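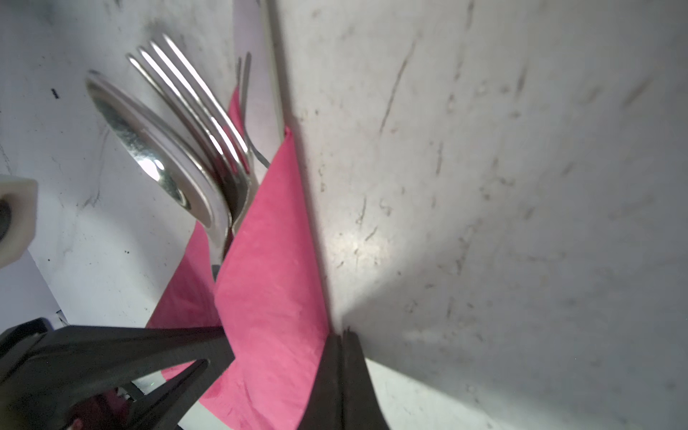
The cell we visited at Zomar on May 10, 2022 has one job, to pick up cutlery bundles and put them in trays for a catering company. Socorro Huaranga, who keeps it running, started with the fingers, and I was glad, as we have the same trouble at home. A paper napkin folded over a spoon and forks is soft at the bottom and all metal at the top, so the two black fingers take it low, on the pink paper, and leave the tines and the spoon bowl free. If they close too high, the fork turns inside the fold and the paper tears.

She checks the finger tips every 50 hours. The tips are printed in the workshop and she keeps 8 of them in a drawer, with the date written on each. Changing a pair takes two screws and then a short calibration on a steel pin. Kai Brinkmann from our group asked about the tabletop, which has many scratches. It is turned over once a year, in August, and they do not polish it. The shine is a bigger problem for the wrist camera than the scratches, she told us - a lamp was moved twice for this reason.

We did not have time for the tray side of the cell. Borghild Viklund has the calibration sheet, if somebody wants a copy.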